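Workshop Tips: Keeping a Two-Arm Table Cell in Good Order

Posted 1st July by Vega Goicoechea

These are the notes we keep for the small tabletop cell at the Pernau workshop, the one with two arms on a shared extrusion frame. Most of them will work for any bench of the same type. They cover setup, the weekly look-over, and the repairs that come up most. Ngaio Tipoki wrote the first set last August and the rest of us have been adding to it.

Before you start

Turn off the arm power at the switch, then pull the plug. Leave the computer on if you want the log. Support the arm you are working on with one hand while the power goes off. The joints will not hold on their own and the gripper can drop onto the table and chip a fingertip.

Tools you will want within reach:
Hex keys, long-handled, in the three sizes on the board
Torque driver
Flat file and a lint-free rag
Hook-and-loop cable wraps
Masking tape and a marker
Small inspection mirror

Squaring the frame

Everything else hangs off the frame, so do this first. Measure both diagonals, corner to corner. On our table each one should read 1438 mm. If they differ, loosen the corner brackets on the longer diagonal by half a turn, push the corners in by hand, and tighten again. Do the brackets in a cross pattern and go around twice. Going around once leaves the first bracket slightly loose and you will be back in a week.

Check that the frame sits flat on the tabletop. A wooden top moves with the weather. If you can slide a sheet of paper under a rail, put a shim there. Do not pull the rail down with the bolt, which only bends the rail.

Clamps on the rail should be finger-tight plus a quarter turn. Mark their position with a strip of tape on each side so they go back in the same spot if somebody borrows one.

Mounting the arms

The base bolts go in dry on ours. Tatsuya Ueda uses a medium thread locker on his and has had no trouble with it, but you need heat to get the bolts out again and I don't like heat that close to the wiring. Pick one way and write it on the base.

With the arm mounted and the power off, swing each joint slowly by hand through its full travel. You are feeling for a notch or a gritty patch. A smooth drag is normal. A notch near one end usually means a cable is caught behind the link, so look there before you blame the gears.

Run both arms to the home position and check the gap between the grippers. If one arm comes home low, redo its zero. Leave the bolts alone at this point.

Laying out the work

We sort footwear on this cell, slides for the most part, with a raised board at the back as the drop-off place. Set the board before you teach any positions. If the board shifts after teaching, the arm will push the heel of the sandal into the board's edge instead of clearing it.

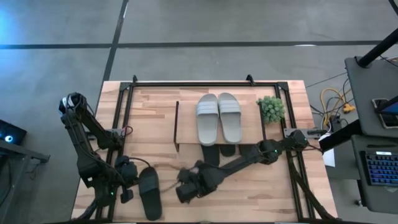 Both arms over the table, gray slides up on the shelf and a black one next to the left gripper.

Keep the board up on its post high enough that you can see what is lying under its front edge. Dark shoes in the shade of a shelf are hard for a camera to pick out. Daichi Yokoyama fixed most of our missed grabs by moving a lamp lower and to the side. He tried turning up the exposure first and it washed out the light wood.

If you use something as a marker at the end of the shelf, pick something light that won't roll. Stick it down with putty.

Cables

This is where most of our stoppages come from. A few rules:

Leave slack at every joint. Bend the joint all the way both ways and watch the cable. It should never go tight.

Wrap, don't zip tie. A zip tie pulled down hard will cut into the jacket after a few thousand bends. If you must use one, leave room to turn it with your fingers.

Thin signal wires go on the outside of the bend, power on the inside.

Anything that hangs between the two arms should be taken back to the rail with a wrap. A hanging loop will sooner or later go into a gripper.

Floor cables get sorted by hand on Friday, each one followed from end to end. Label both ends. We use yellow tape with the date we checked it.

Keep cables off the front edge of the desk where you type. Renji Amano put a row of stick-on hooks under ours and it took him ten minutes.

Gripper fingers

Wipe them daily with a damp rag, then a dry one. Foam and rubber soles leave a film and the fingers start to slip. No solvent on the pads. It makes them hard.

Look at the pads edge-on. When one side is worn more than the other, swap left for right. When both are worn, replace the pair. We change ours at 3000 cycles whether they look bad or not. The pads come from Furukawa, in the town, and we order them 23 at a time because that's what fits in the drawer.

If a gripper closes crooked, take the fingers off and clean the slide before you do anything else. Lint gets in there. A dry paintbrush works better than compressed air, which drives it deeper.

Status lights

Green on the joints and the gripper means that part is powered and talking. Go by the lights on our model only, other makers use other colors. If one joint goes dark and the ones after it go dark too, the fault is in the connector just before the first dark one. Unplug it, look for a bent pin, and push it back in until it clicks. If a single joint is dark and the ones past it are fine, it is most likely the light.

Weekly list

Diagonals measured
Rail clamps checked against the tape
Base bolts touched with the torque driver
Joints swung by hand, power off
Cable wraps tight, no cuts
Gripper pads wiped and looked at
Home position checked, both arms
Shelf board checked with a level
Crumbs, lint and grit off the table

The whole list takes less than an hour if you don't find anything. Sign the sheet at the table and put the cycle count next to your name.

Grease

Every 300 hours, a very small amount on the gripper slide. Put it on with a toothpick. Too much grease collects dust and you end up with paste. The sealed joints on the arms get none, and please do not open them to check.

When to stop and ask

Stop if you smell something hot, if a joint clicks under power, or if an arm drifts while it is supposed to be holding still. Pull the plug and leave a note on the table. Drift is often a loose base bolt, though on the Furik controller we had one case of a bad setting that came back after every restart. Ngaio has the saved settings on the Catach drive, in the folder marked with the cell number. Load those before you order any parts.

Spare connectors are in the second drawer down. Write down what you take.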